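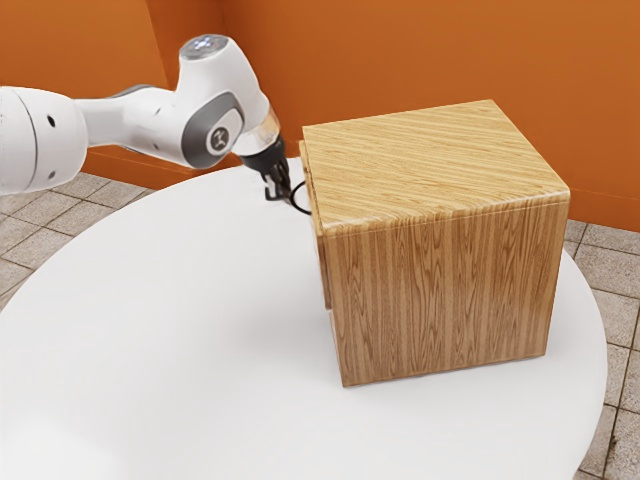

西方版画史选讲 第四讲
蚀刻:线条、酸与等待

课前准备
请先读完讲义包里关于铜版雕刻的那一节。上次讨论课有同学问,既然雕刻刀已经能刻出那么精细的线,为什么十六、十七世纪的画家还要去碰酸液?这个问题问得太好了,今天整讲几乎都在回答它。

一、先把几个词分清楚
版画按印刷原理可以粗分为凸版、凹版、平版和孔版。木刻属于凸版,油墨留在没有被刻掉的地方;铜版雕刻和蚀刻都属于凹版,油墨藏在线槽里,纸要在很大的压力下"探"进去把墨吸出来。所以凹版印出来的线条,用手指轻轻摸(当然不要摸馆藏的!)是微微凸起的。
雕刻凹版:用推刀直接在金属板上推出沟槽。手腕相对固定,转动的往往是板子。线条起笔尖、中间粗、收笔又尖,冷静、清晰。
干刻:用硬针直接划板,针会在沟的两侧翻起毛刺。毛刺挂墨,印出来有一种毛茸茸的黑。可惜毛刺很娇气,印不了多少张就被压平了。
蚀刻:板上先涂一层防腐蚀的底子,用针划开底子露出金属,再放进酸里。挖沟的工作交给酸,手只管画。
最后这一句请大家画线。手只管画,意味着没有受过金工训练的画家也能做版画,而且线条可以像在纸上速写一样跑起来、抖起来、绕回来。蚀刻里那种自由劲儿,就是这么来的。

二、一块板的经过
1. 打磨。板面要光,边缘要锉成斜边,否则压印时会割破纸和毛毯。
2. 上底。传统的硬底由蜡、沥青和树脂调成,加热后薄薄铺开,有时再用烟熏黑,这样划出的线在黑底上发亮,看得清楚。
3. 刻画。针不必用力,划透底子就够。要记得左右是反的,画面里的字尤其要小心。
4. 腐蚀。时间越长,沟越深,线越黑。想要浅线,就中途把板取出来,用清漆把浅线盖住,再放回去。这叫分次腐蚀,远景淡、近景浓,常常就靠它。
5. 清洗、上墨、擦版。擦版是一门大学问:擦得干净,画面明朗;故意留一层薄墨,画面就沉下来,像傍晚。
6. 印刷。纸先浸潮,和板一起过滚筒压印机。

三、伦勃朗:不停修改的人
讲蚀刻绕不开伦勃朗。他经常在同一块板上把蚀刻和干刻混用,酸蚀的线搭骨架,干刻的毛刺铺阴影。请大家看他的《三个十字架》,早期的几个状态里,光从上方倾泻下来,人群清晰可辨;到了第四状态,画家大刀阔斧地改了板子,许多人物被密集的竖线吞没,整个戏剧的重心都变了。同一块铜,两种心情,我每次放这两张对比图都忍不住多停一会儿。
"状态"(state)这个概念也请记牢。板子每改动一次并印出来,就算一个新的状态。只换纸、换墨或者擦版方式不同,不算。做题和写作业时,这两件事最容易混。

四、戈雅与飞尘法
蚀刻擅长线,却不擅长面。十八世纪流行起来的飞尘法补上了这一块:把松香粉撒在板上加热固定,酸从颗粒之间的缝隙咬下去,印出来是一片细密的灰调,远看很像水墨渲染。戈雅的《狂想曲》系列共八十幅,把飞尘法用得淋漓尽致,大片的灰和黑几乎像舞台幕布,人物从里面浮出来。看的时候不妨先不管题目和讽刺的内容,只看哪里是线、哪里是面,白色又是怎么留出来的。

五、十九世纪的复兴
到十九世纪中期,照相术和各种复制技术越来越普及,一批画家反而重新爱上了蚀刻。米里翁的巴黎街景值得细看,石墙上每一道光都是用线排出来的。惠斯勒的威尼斯组画则走另一条路,线少得惊人,水面的气氛大半靠擦版时留下的薄墨。把两个人放在一起看,会对"画得多"和"画得够"有新的体会。

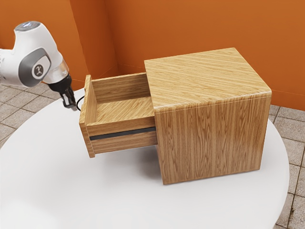
弗拉尔维尔(Flallville),2021年1月18日,星期一

下面是本周看画课的补充材料,请和第四讲一起装订。
看画课安排在普莱维迪克版画室(Plevedik)。馆方目录收有1184件纸本作品,我们这次调看其中的40件,全部是凹版,时间从十六世纪到二十世纪初。每组4人,轮流到台前看,每人请带一支铅笔(钢笔和圆珠笔一律不能进版画室),有放大镜的话更好。

看画时请依次留意:
版痕。金属板的边缘会在纸上压出一圈凹痕,先找到它,再看画面离版痕有多远。版痕缺失,多半是后人把纸裁小了。
线的两端。推刀线收得尖,蚀刻线两端往往是钝的。这是最可靠的辨认办法之一,练几次就上手了,而且会上瘾!
毛刺。黑得发绒的地方,很可能是干刻。毛刺饱满,说明印得比较早。
纸。对着透光板看帘纹和水印。目录编号161的那件水印特别清楚,请每组都看一眼,把形状画下来。
墨色。留意空白处有没有薄薄的一层调子,想一想它是板上刻出来的,还是擦版留下来的。

几点提醒:拿卡纸装裱的作品要用双手,从两侧托起;说话时不要正对着画面;翻衬纸的时候慢一点。这些规矩看起来琐碎,可是能在这么近的距离看到几百年前的线,实在是一件幸福的事。

作业
从调看的作品里任选一件,写一篇短文。题目自拟,需要回答三个问题:用了哪一种或哪几种技法,证据在哪里;画面最深的黑是怎么得到的;如果这块板再改一次,你猜画家会动哪里。最后一问没有标准答案,大胆写,但要从画面出发。
短文请附一张手绘的局部线条图,画得不像也没有关系,目的是让眼睛跟着线走一遍。临摹过一小块排线的人,回头再看原作,往往会发现第一次完全漏掉的交叉和停顿。

常用词对照
蚀刻 etching
雕刻凹版 engraving
干刻 drypoint
飞尘法 aquatint
毛刺 burr
版痕 platemark
状态 state
印张 impression
薄墨调子 plate tone

延伸阅读
讲义包里的《格雷尔托泰奥(Greltoteo)工坊笔记》选段,重点看调制硬底的几页;《米海利迪斯(Michailidis)藏品图录》的前言部分,讲收藏家如何挑选早期印张,写得很生动。两份都可以在系资料室复印。

下一讲进入石版。请提前想一个问题:如果版面完全是平的,油墨凭什么知道自己该待在哪里?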